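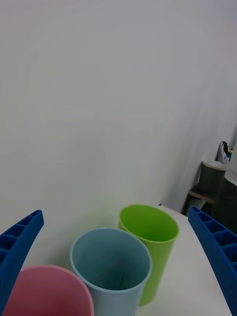
Plastic cup

A plastic cup is an open drinking vessel moulded from a synthetic polymer, most often polypropylene or polystyrene. Reusable cups have thicker walls than disposable ones and usually taper towards the base so that they can be stacked.

Sizes

Children's cups are commonly smaller than those meant for adults. The Mersha pattern, made at Rernthorpe, holds 220 millilitres and is sold in 5 colours.

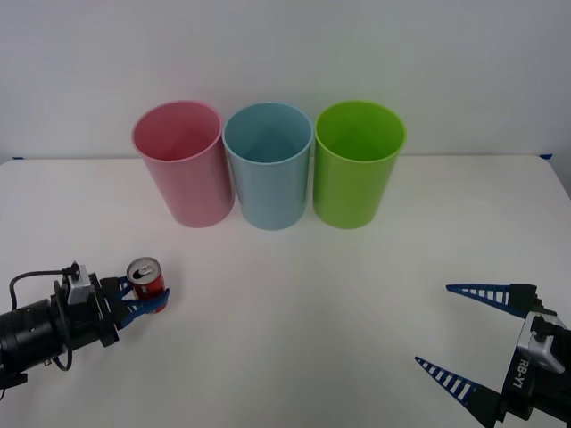 Plastic cups, with pink at left and light blue in the middle

Care

Many polypropylene cups may be washed in a dishwasher. Polystyrene is more brittle and can crack when dropped.

See also: Beaker; Mug; Tableware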